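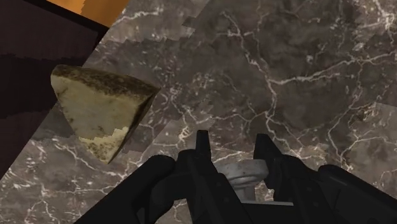 Clallimholm Marble Countertop Surfaces

Product group: Kitchen and Service Counters
Supplier: Brutance Stone Supply

The Clallimholm range is a natural marble surface for residential kitchens, serving areas and light commercial use. The stone is quarried in blocks, sawn to thickness and finished at the Sumampouw works. Veining and ground color differ from one block to the next. Customers who require matching pieces should reserve them from a single block at the time of order.

Finishes: honed, polished, brushed
Maximum length, single piece: 192 inches
Weight of crate, empty: 51 pounds
Standard lead time: 45 days from approval of drawings

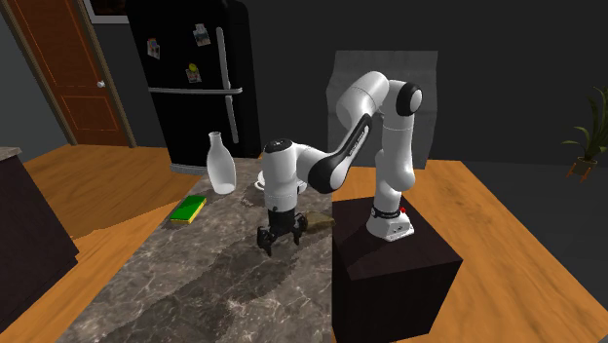
Gray marble countertop, long run.

Installation
Base cabinets must be level and fixed before templating. Sink and cooktop cutouts are made at the works from the manufacturer's templates. Cutting on site voids the warranty.

Care
Marble is sensitive to acids. Wipe up lemon juice, vinegar and wine without delay. Clean with warm water and a neutral soap. Cotico Sealer is applied before shipment and should be renewed once a year.

Samples and orders
More than 3,000 slabs are held in stock. Sample requests are handled by Hannelore Kaufmann, Customer Service. Questions concerning drawings and cutouts should be addressed to Rohani Harahap, Technical Office.

Specifications valid as of 4 October 2026.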